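**tolly_b:** Anyone else on the trial of Lomel's Udus kitchen pack? I've done 19 runs and I quite like it. Wrist view, fingers open:
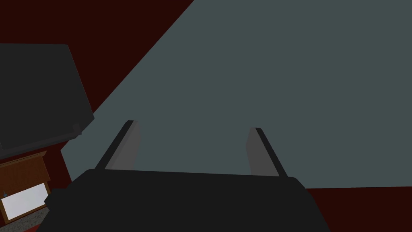

**Holovko:** Too dear for me. You get 125 scenes and I'd use a handful.

**tolly_b:** Fair, but I'd spend months building them myself! The wrist view's clear enough for what I do, plain grey surfaces and all. 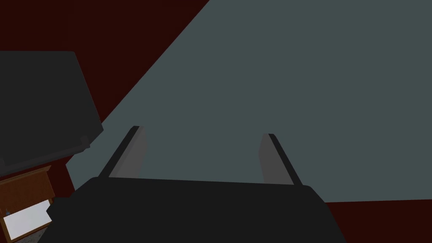 ## Re: is it worth 90 a month?

**pipkin:** No – the support is slow. I do like the granite counter with the two white bowls though, and having both arms in view helps me plan a reach.

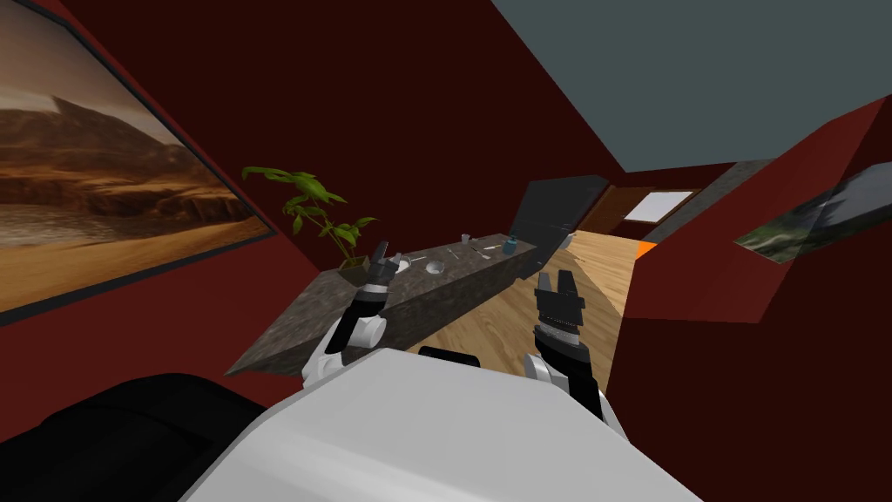
*Moltport Robotics Club – Simulation board*

**tolly_b:** Support answered me the same afternoon. Ustyna Nechyporuk wants it for the club in September, and I'm with her. The metal bowl is my favourite thing to practise on 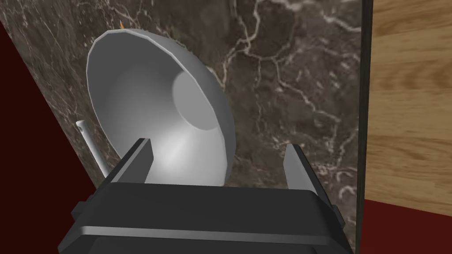 and I'd happily pay for a bowls-only pack if Lomel sold one.

**Holovko:** Now that I'd buy.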